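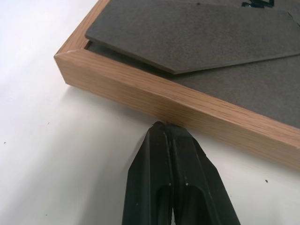

Oak-colored frame, face down, easel flap side up

sumathi_s
Sumathi Sundaram here, back with another frame! Found the Soser one in the oak finish and I love it. The grain runs straight along each side and the corner seam is so faint I had to go looking for it. It's headed for the hall shelf with my October prints. Question for you all: do you use the flap, or take it off and hang the thing?

dasitz_fan
Oh, that's a nice deep molding! I'd stand it up. A side that tall looks great on a shelf.

kurian13
Hang it. Those gray board flaps go floppy on me within a year, and then the frame leans back further every week.

dasitz_fan
Mine has been standing since I moved in and it's fine. Are you opening yours past where it wants to stop?

kurian13
Maybe, ha. Still wouldn't trust one with real glass in it.

plainmat
You can do both. Leave the flap folded flat and put two small hooks on the wood. I did that with my Enatar frames and they sit flush.

sumathi_s
Ooh, hadn't thought of leaving it on. Do the hooks go on the short sides or the long ones?

plainmat
Depends which way up your print goes. Left and right sides, a third of the way down. Drill a tiny pilot hole first, wood splits!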